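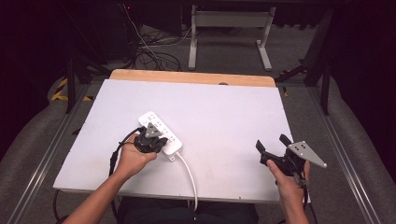
What is standby power?

It's the electricity a device draws while it's plugged in but switched off or waiting to be used. A TV that listens for its remote is drawing some. So is a microwave with a clock on the front, and a cable box that never really turns off at all.

2020-04-17
By the Bralstead Home Desk
2,568 shares
96 comments

Is it as big a deal as people say?

Depends on who's saying it. If they sell a gadget that fixes it, it's a huge deal. For most homes it's a small slice of the bill, and a few devices make up most of that slice. We'd be wary of any article that gives you one percentage for every household in the country. A studio apartment with a laptop and a lamp isn't going to look like a house with three game consoles and a fridge in the garage.

Should I unplug my phone charger when the phone isn't on it?

Go ahead if you like, but don't expect to see it on the bill. Modern chargers draw so little with nothing attached that a whole year of it costs less than a candy bar. An old, heavy one that feels warm when idle is worth unplugging, or better, replacing.

Which devices are worth bothering with?

Cable and satellite boxes, game consoles in "instant on" mode, older stereo gear, desktop computers left asleep with speakers and a printer attached. A box that records shows can use nearly as much power "off" as on. Look in the settings menu before you buy anything. Many consoles have a low power mode that takes a minute to find and costs nothing.

Do "smart" power strips pay for themselves?

Sometimes, slowly. The usual kind has one control outlet, and when the device in that outlet turns off, the strip cuts the others. That works well for a desktop computer with a lot hanging off it. Behind a new TV and one streaming stick there's hardly anything to save, and a plain strip with a switch does the same job if you can reach it.

Read the payback claims closely. The Kendik strip we were asked about promises to earn back its price in 4 months. The small print assumes an older TV, a stereo receiver, two consoles and a rate per kilowatt-hour that we don't pay and you probably don't either.

What about plug-in boxes that "clean" your electricity and cut the bill?

Save your money. Thorlacius is the name we get the most mail about, but the pitch is the same whoever is making it: plug in a little box with a green light and watch your usage drop. Home customers are normally billed for the energy they use, and these boxes don't change how much energy your water heater needs. We asked the Gatville seller for test results and got a page of customer quotes.

How do I find out what my own stuff uses?

Borrow a plug-in meter. Plenty of public libraries lend them, though in April of this year you may have to wait until yours reopens. Plug the device into the meter, turn it "off," and read the watts. For anything that wakes up on its own – cable boxes, printers, computers – leave it on overnight and read the total in the morning.

If the meter says 2 watts, move on to the next thing.

Does it harm electronics to cut the power every night?

Mostly it doesn't, provided they're shut down first. Don't cut power to a computer that's still running, or to a recorder you expect to catch a late show. Some inkjet printers run a cleaning cycle each time power comes back, and what you save in electricity you may spend on ink.

I did all of this and my bill went up. Why?

Check the number of days in the billing period, then the weather, then the rate. After that, look at heating, cooling, hot water and the dryer. Those are where the money goes in most homes – a power strip behind the TV was never going to make up for an electric heater running in the basement.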